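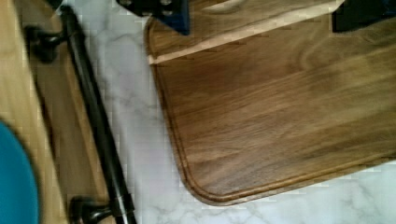
Progress report to the Lindell Fund: serving and preparation boards, second period

Print this page | E-mail this page
20 November 2021

The Dastach workshop finished 23 boards in this period against a target of 35. The shortfall comes from timber supply in September, when two deliveries from Tessier were rejected for moisture content. The current pattern keeps the rounded corners and the juice groove, which runs parallel to the rim and follows the curve at the corner. Edges are softened along the full profile. The dark walnut tone has been retained as the standard colour, and no change is proposed for the next period.

Finish
Coating moved from a single heavy application to three thin ones, with sanding between coats. Drying time per board rose from two days to four. Glossy patches remain visible under direct light on some pieces – a cosmetic matter, logged but not treated as a defect.

Groove depth
The router jig was rebuilt after the first batch showed uneven depth on the inside of the curve. All later boards were within tolerance on the straight runs. One failed at the corner and was recut as a smaller board.

Expenditure
Spending on the grant line stands at $3,825, or nearly 66 per cent of the allocation. Timber and abrasives make up most of it. No labour has been charged to the grant.

Next period
The remaining 12 boards will be cut from stock already on the racks. Wash testing at the Zerisance kitchen will start once the first eight are cured. Results will be tabulated in the final report.

Comments (3)

Does the tolerance figure apply to the corner as well as the straight runs? The last report gave both.

Four days' drying seems long for an oil. Is the shed heated?

Please list the smaller board separately in the inventory.

Related items
Progress report, first period
Timber moisture readings, September
Router jig drawings, revised
Wash test method – draft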